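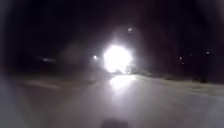
Katherine Sotelo told us, when we first talked over the plan for this study, that carrying a bag from the kitchen door to the shed is only a chore because it has to be done after dark, when everybody is tired, and that a machine that could manage it only at noon would be of very little use to her. We have kept her remark in mind all through Section 4, and we think it is a fair way to judge the question of whether household robots are ready yet.

4. Evening errands out of doors

Most of the tests people like to run, ours included, take place in a well-lit room, where folding a towel or clearing a counter is hard enough. The errand looks much simpler by comparison. Junano has to follow a paved path of 300 meters, stay off the verges, and come home again. In daylight we had grown quite fond of how calmly it did so, and we were perhaps a little too pleased with ourselves when we moved the trials to the evening.

Figure 3. Two forward views along the path at night. In both, a very bright white light lies ahead and its glare spreads well into the surrounding darkness. In the second view, the robot's grey housing curves in at both sides.
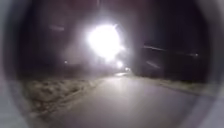

Minhas, May. Trials were held after sunset with Haruna Sekiguchi walking behind, close enough to press the stop button. She stopped the robot more than 4 times over the whole series, always where a strong light stood ahead. The trouble, as far as we can tell, is one that any of us who has walked toward a headlight will understand: the pavement close by can still be made out, and so can the edge of the verge, but whatever lies just under the glare is very hard to name. In the first view of Figure 3 there are dark shapes low down near the light, and we could not agree among ourselves on what they were. It seems unkind to ask more of the machine.

We tried slowing down when the glare grew large, and we tried steering by the left verge alone. Slowing helped a good deal, though it made for a long wait at the kitchen door. Following the verge worked until the path widened. For the present we would trust Junano with the errand on a path with soft, low lighting, and we would want a person nearby on any other. Section 5 takes up the return trip with a load.

Filed under: Robots at Home and at Work

Related items
Gridgate: sorting small parts on a shared bench
Can a robot load the dishwasher? Notes from Fillance
Doors, ramps and thresholds: 2 years of trials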